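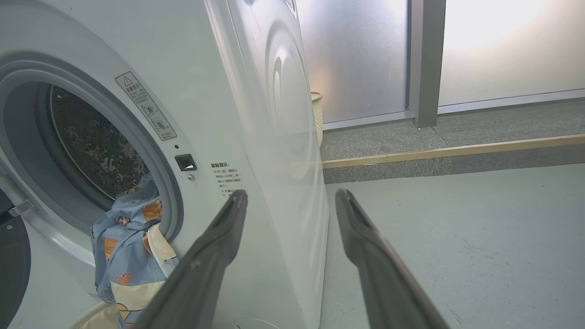 Vangate House, Laundry Working Meeting
Minutes, November

Chair: Vesna Leka
Present: housekeeping (day and evening), stores, maintenance, front desk
Apologies: Pilkington site
Start: 2:15 p.m., ground floor office, then moved to the laundry room for items 4 and 5

1. Minutes of the previous meeting

Accepted with one correction. Under "Detergent," the dosing cup was recorded as belonging to the powder. It belongs to the liquid. The powder has a scoop. Stores has relabeled both.

2. Matters arising

2.1 Drain hose. Maintenance refitted the clip and checked it again after a full week of use. No water on the floor. Closed.

2.2 Lost socks. Carried over. Front desk still has the bag. Items not claimed by the next meeting go to the rag bin.

2.3 Shelf over the sink. Brackets delivered in the wrong length. Stallau has agreed to exchange them and will collect the old ones with the next linen delivery.

2.4 Room key. A second key was cut and hangs on the hook inside the front desk cabinet. Evening staff asked for a sign-out sheet. Not agreed. To be raised again if the key goes missing.

3. Cycle log

The handwritten log by the machine was reviewed. It shows 100 cycles since the sheet was started. Of these, 17 have no program written down, and in 15 the column for load type has been left blank. Evening staff said the pen is often missing. Stores will tie a pen to the clipboard.

The meeting discussed whether the log is needed. Maintenance wants to keep it because the service interval is set by use. The service plan from Stallau assumes an inspection at some 3,000 cycles, and the machine has no counter that staff can read. Housekeeping would accept a shorter form. Agreed to reduce the columns to date, program, load type and initials. The column for water temperature is dropped, as the program name already gives it.

Action: stores to print the new sheet and file the old one.

4. Loading and unloading

4.1 Items on the door gasket. The drum opening has a thick gray rubber gasket, and clothing gets left over the lower lip of it during loading and unloading. Printed children's items and thin pieces such as straps, ties and folded trim are the usual ones. If the door is closed on fabric in this position, it may be pinched between the glass and the gasket. Maintenance reported one call in the past month where the door would not lock and a sleeve was found at the lower edge.

The following was agreed as the loading procedure:

Swing the door fully open before loading.
Load by hand, one item at a time for small pieces, and push each item past the gasket into the drum.
When the load is in, run one hand around the full inside of the gasket, starting at the latch side.
Check that nothing is lying across the latch receptacle at the right of the opening.
Close the door with a flat push. If it does not latch, open it and check again. Do not lean on it.

For unloading, the same check applies in reverse. Small items stay behind in the fold of the gasket more often than in the drum. Evening staff will turn the drum by hand once before closing up.

4.2 Separation of colors. Light blue and cream children's items are being washed with dark items when the baskets are mixed. Housekeeping asked for a fixed order: white first, then light colors, then dark. Agreed for the day shift. The evening shift usually has one load only and will wash by program instead. Dark items are to be washed alone wherever the load allows it.

Question from front desk: whether guests should be told that mixed bags will be sorted by staff. Agreed yes, one line on the laundry slip. Wording left to the front desk.

4.3 Drum fill. The old rule was "three quarters." Staff read this differently. Replaced with the following: with the load in and settled, a flat hand should fit upright between the top of the load and the top of the drum. For bedding, leave more room.

4.4 Caution notice. The notice on the front panel, headed 温馨提示, is printed in Chinese with small pictograms. Several staff cannot read it. Maintenance will have the text translated in full and post an English copy on the wall at the same height. The original stays where it is and must not be covered with tape or notes. Until the English copy is up, the manual in the drawer is the reference.

5. Baskets and floor area

5.1 Position of the basket. The round basket with the white rim is to stand directly under the door when the machine is being unloaded. Placed to one side, it lets items fall on the floor, and these have to be washed again. Housekeeping has been doing this on the day shift without trouble. Evening staff will follow.

The basket should not be pushed up tight under the door so that the load inside touches the door when it swings. Overfilled baskets are the problem here. If a white item stands up above the rim, empty the basket before opening the machine.

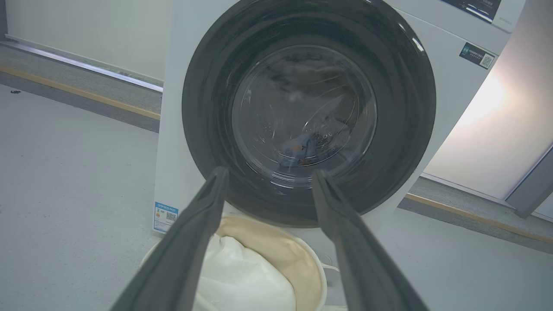

5.2 Basket liners. The beige fabric liner is to stay in the basket at all times and be washed with the light load once a week. Stores holds spares. A liner that has been used for dark items should be turned inside out and washed before white items go into it. The meeting looked at whether each color group should have its own basket. There is not enough floor space in front of the machine for this. Stores will price a set of liners in a second color so that the same basket can be used.

5.3 Cable on the floor. A white cable runs along the floor near the base of the machine, to the right of the basket. Maintenance to route it along the wall and clip it. In the meantime, baskets are to be lifted over it and not dragged.

5.4 Mopping. The strip under the front of the machine is being missed. Added to the evening list. Basket to be put on the folding table while the floor is mopped.

6. Cleaning the machine

6.1 Door glass. Smudges build up on the glass and are easier to remove with a damp microfiber cloth than with spray. Wipe the outside at the end of the day, then the black ring around it. The inside of the glass is wiped after the last load. No abrasive pads.

6.2 Gasket. To be wiped dry after the last load, including the fold at the bottom. The door is left ajar overnight. Front desk asked about the smell reported earlier in the year. Maintenance put this down to the door being shut after evening loads, and it has not been reported again.

6.3 Stickers. The energy label and the small sticker with the QR code are to be left on the front. One member of staff had started to remove stickers from other appliances. Model details are needed when ordering parts, and the QR code may save time on the phone. Maintenance will copy the model marking from beside the control panel into the asset sheet, along with the serial number if it can be found.

6.4 Filter. Once a month, maintenance only. Put a shallow tray and an old towel down first. Coins, hairpins and any other small objects found go to the front desk in an envelope with the date on it.

7. Detergent trial

Stallano liquid has been in use for the light loads since the last meeting. Housekeeping is satisfied with the result on bedding. On children's prints, no fading has been noticed, but the trial has been short and no control pieces were kept. Stores reported that the larger container is hard to pour from and has dripped onto the shelf.

Agreed to continue the trial to the end of the current container. Two old pillowcases of the same age will be marked on the hem, one washed with the liquid and one with the powder, and both brought to the next meeting. Powder remains in use for dark loads.

Dosing: half a cup for a normal load, as printed on the container. Staff are not to add extra for bedding. Residue was found in the drawer after two heavy loads and had to be rinsed out.

8. Pilkington site

A written note was received with the apologies. Pilkington asks whether its overflow linen can be washed at Vangate House during the refit of its utility room. The chair estimated that the machine could take one more load each morning if it is started before breakfast service. Housekeeping would need the linen already sorted and bagged by color. No unsorted bags to be accepted.

Maintenance raised the effect on the service interval. The extra loads are to be logged with a P in the initials column so they can be separated later.

Agreed in principle. Vesna Leka to reply to Pilkington and ask for expected volumes.

9. Any other business

9.1 The iron has a damaged cord and has been taken out of use. Replacement ordered.

9.2 Evening staff asked for a hook behind the door for aprons. Maintenance to fit it at the same time as the cable clips.

9.3 The light switch outside the laundry room is still labeled "Store." To be relabeled.

10. Actions

Stores: new log sheet, pen on clipboard, price for second set of liners, marked pillowcases.
Maintenance: translation and English copy of the caution notice, cable clips, apron hook, asset sheet, switch label.
Front desk: line on laundry slip, lost sock bag.
Housekeeping: brief the evening shift on 4.1 and 5.1.
Vesna Leka: reply to Pilkington, bracket exchange with Stallau.

Meeting closed 3:40 p.m. Next meeting to be set once Pilkington has replied.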